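Handout 8: Budgeting for a household robot arm
Last updated: July 30, 2020
By Dilwyn Rosser, Workport short course in equipment planning

Bring the costing sheet from Handout 7 and fill in the second column as you read. The first column was the price of the arm. For most of you that will turn out to be less than half the money.

1. What goes in the budget

Start with the arm, its controller and its mounting. A fixed bench mount is cheap. A moving base is not, and if the work is in more than one spot you will need one, or you will need two arms. Write down every spot before you ask for a quotation. The Prerkcombe group asked for a quotation first and had to ask again when the sink was added to their list.

Next come the grippers and fingers. Treat fingers as consumables, like brake pads on a car, and give them a line of their own. In the worked case we allow 16 pairs for the first year. Spare wrist cameras go on the next line. One spare per arm is enough, but buy it with the arm - a later model may not fit the same bracket.

Then staff time. Someone has to set out the objects, reset them and keep the log. Put this down in hours per week and price it at the real rate, including cover for leave.

2. Matching the gripper to the work

Household jobs differ more than the catalogues suggest. A gripper that suits one may be too wide or too hard for the next. Before you choose, list the objects, the surfaces they rest on and the space around them. Compare the three wrist camera views that follow with your own list.
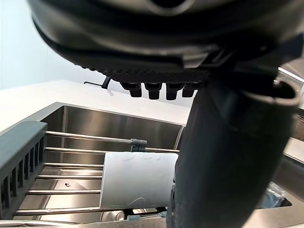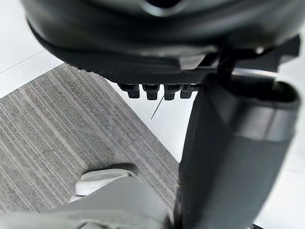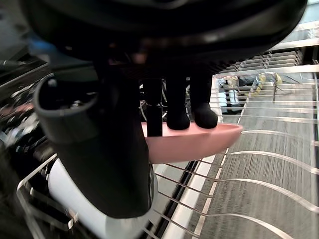
Snežana Ionescu thought the order of work in this section was wrong. She told last year's group that she would hire a gripper for a month and try it on the ten worst objects before writing any list at all, as the list always leaves out whatever causes the trouble. Her month of hire at Lultelness came to nearly 11 per cent of the purchase price, and she would pay it again.

Both ways are acceptable in the assignment. If you choose hire, show the cost and say which line it comes out of.

3. Asking for quotations

Get at least two. Ask each supplier for the same things in the same order, so that the sheets can be laid side by side:

Arm, controller and mounting
Gripper, with the price of replacement fingers
Cameras, cables and brackets
Delivery and installation
Training for two people
Yearly service, years one to three

Gwilliam, the supplier in the worked case, left service out of the first sheet and added it by letter in March. The total rose by 17 per cent. Leave a blank line for anything a supplier has not priced, and do not put a nought in it.

4. Timing

Delivery in the worked case took 16 weeks from order. Plan the staff hours to begin when the arm is installed, with a week before that for clearing the area and checking the sockets. Hold back the last payment until the arm has done a full day on your own objects.

For next time: finish column two, and write half a page on which line you trust least.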